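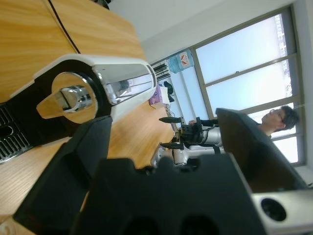
coffee corner, day one. white, chrome, black slotted grate. I'm in love

ok so we finally have a coffee machine at work and I have opinions, so this is going to be a thread, mute me now if you're a tea person

some background: until this week the closest coffee was the Zekach kiosk across the parking lot. 400 steps each way. I know because my watch tells me, and because I've done it in January in the wrong shoes

it's a capsule machine. yes I hear you, pour over people. I have a perfectly good grinder at home and I still want to press a button at 8 in the morning and be left alone

placement took way longer than it should have. I wanted it by the wall, but the big wooden table won because you can get at it from every side, and you don't have to squeeze past anyone's chair to fill the tank

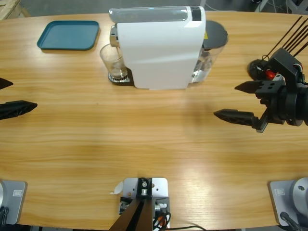

the full setup: machine, glass on the grate, blue tray off to the left

the tray is my contribution!! it's going to be for capsules and spoons. right now it's for nothing, which is the tidiest it will ever be, so I'm enjoying it

and yes, a drinking glass. I like seeing the coffee go in, and I like a short one. bring your own mug if you want a bucket of it, there's plenty of table to park it on

things I love so far: the tank is clear. you can see how much water you've got without lifting anything. my machine at home has a dark tank around the back and I find out it's empty halfway through a cup, every single time

things I don't love: shiny white plastic. I give it until Friday before it's all thumbprints

capsule report, for those who asked (two of you). I got a mixed box from Vilero, 30 in it. the dark one is good, the vanilla one smells like a candle store. I'd skip the vanilla

also tried the Devis decaf, which is fine? I was ready to be mean about it and I can't. a bit thin – use the short setting and it's better

somebody asked what happens to the used capsules. Radu takes them back if you fill one of their bags, so there'll be a bag under the table, please use the bag

my step count yesterday was 2,628, by the way. that's what not walking to the kiosk looks like. I may have to start going over there just to say hi

still to sort out: sugar, a cloth for the drips, and oat milk, which I keep forgetting is a thing you have to keep cold. if anyone has a little fridge they don't want, my replies are open

ok going to make another one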